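1/ Second season at the Tostside reservoir campsite starts in July. I am on the early desk again, from 7 in the morning. Some notes for people who will camp with us for the first time.

2/ We have 44 pitches this year. The ones by the water go first, always. If you want shade, ask for the Owusu side -- it is a longer walk to the showers but much quieter at night.

3/ Fishing permits are sold at the desk only, not at the boat house. Last summer we sold 1,034 of them, and I think I wrote half by hand. Please bring your rod licence with you, a photo on the phone is fine.

4/ The guest fridge is open to all campers. Put your name and pitch number on your food. Plates are allowed, but cover them please.
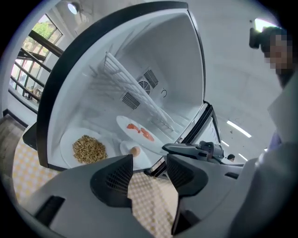

5/ Boats: no engines on the water, same rule as before. Canoes can be hired by the hour. The key for the canoe rack is kept at the desk, so come to me first.

6/ Bus 87 from Idville stops at the top gate. From there it is downhill all the way to the tents -- nice when you arrive, less nice when you leave with the bags.

7/ Dogs are welcome on a lead, except on the small beach. If you have other questions, write them under this post and I will answer after my shift.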